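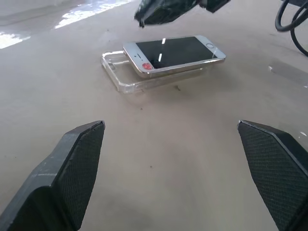 Section 5: Fitting and removing the clear case

This section applies to the Inga clear tray case supplied with Wondness handsets. Read it through once before you start. The same steps are used at the Restier service counter when a handset is returned with a replacement case.

Before you begin

Switch the screen off. Unplug the charging lead and any headphones. Work on a flat, clean surface with enough room to lay the handset and the case side by side. A bare table top is suitable. Do not work over a hard floor with the handset held in the hand.

You will need:
A dry lint-free cloth
The clear case
A soft brush, for the button cutouts

5.1 Removing the case

1. Lay the handset on the surface with the screen facing up.
2. Hold the handset by its long edges. Place one thumb against the corner of the case nearest the volume buttons.
3. Push the corner of the case outwards and down until the rim clears the metal edge of the handset.
4. Repeat at the second corner on the same short end.
5. Slide the handset lengthways out of the case. The other two corners will come free without force.
6. Set the handset down on the cloth.

Caution: Do not lever the case off with a knife, a coin or a screwdriver. The rim will mark and the glass may chip.

Note: In a cold room the case is stiffer. Leave it indoors for 15 minutes before starting.

5.2 Cleaning

1. Wash the case in lukewarm water with a drop of washing-up liquid. Rinse it.
2. Brush out the button cutouts and the inside of each corner bumper. Grit collects here and will scratch the metal edge.
3. Stand the case on its long side until fully dry. Do not use a hairdryer.
4. Wipe the handset with the dry cloth, including the earpiece slot and the area round the home button. Do not push the cloth into the slot.

Caution: A case fitted while damp will hold water against the charging socket.

5.3 Fitting the case

1. Lay the case flat with the open side up and the raised rim towards you.
2. Check which way round it goes. The cutouts must line up with the buttons on the handset. The case cannot be fitted the other way round.
3. Lower one short end of the handset into the case, screen up, and seat both corners.
4. Press the other end down, one corner at a time, until the rim snaps over the edge.
5. Run a finger along all four sides. The rim should stand slightly proud of the glass with no gaps.
6. Press each button once. If a button stays down, remove the case and return to step 2.

Note: Small stickers on the front of the handset may stay in place provided they do not sit under the rim. Peel off any that do. Stickers on the back will show through the case and may leave an outline.

5.4 If the case does not fit

Rim lifts at one corner: the opposite corner is not seated. Remove and refit.
Case slides on the handset: the case is stretched. Replace it, part number 702.
Case has yellowed: this is normal with age and does not affect the fit.

Replacement cases are listed on page 169 of the parts catalogue.

Text: Hortensia Quispe. Checked by Roman Jasińska. Revised 7th March.

Reading time: 3 minutes
Search this manual Enter a word or part number Go
Contact the Jusville help desk | Copyright Wondness | Back to top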